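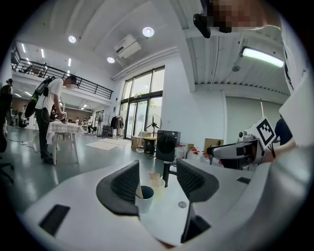

Cups first: a white one and a small beige paper one, with a cloth-covered table to the left.

Carmela Ferraro has been setting tables for a living for years, and she will talk about cups for as long as you let her. I let her for most of an afternoon in May, in the back office of Briltau, the small catering outfit she runs with Yutong Liao, and I came home wanting to rearrange my entire kitchen.

"People plan the food for weeks and then put the cups wherever there's a gap," she says. "The cup is the first thing a guest touches! They come in, they don't know anybody, they want something in their hand."

Her drinks tables are small on purpose. A long one looks generous, she says, but everyone bunches up at one end and the other end stays full until closing. She would sooner put out four little tables with a cloth on each and let people wander between them.

The cloth is nearly always white. I asked if that wasn't asking for trouble with coffee.

"Of course it is. But you see the spill right away and you fix it. On a dark cloth somebody puts their sleeve in it." She irons hers the night before and carries them over a broom handle so they don't crease in the van (I've tried it since, and it works beautifully).

Then there is the paper cup question, which gets her going. Liao, her partner, likes real cups for everything. Ferraro is happy to mix. At a reception in Gresa they had 586 guests and 36 crates of china, and the washing up went on until two in the morning.

"Yutong still says it was worth it. I was the one with my arms in the sink!"

These days she keeps the small paper cups for tastings and for anybody who wants to walk off with their drink, and brings out the sturdier ones where people are likely to stay put. She likes a paper cup with a bit of a flare at the rim, for the way it sits against your lip, and she buys them 3,000 at a time.

Her storage room is a joy. Shelves up to the ceiling, cups upside down on clean towels, the paper ones still in their sleeves. Guilan Zeng, who joined last year, labeled everything by how many people it serves, so a shelf might just say 53. I thought it was an inventory number.

"No, no, that's a wedding shower," Ferraro says. "Fifty-three ladies. We kept the set together and now we rent it out like that."

What would she tell somebody hosting at home? Put the cups where people come in and the drinks a few steps farther along, she says, so nobody is reaching over anyone's shoulder. And take out more than you think you need, since guests put a cup down and forget which one was theirs.

"I do it too," she says. "I had three going at my own birthday."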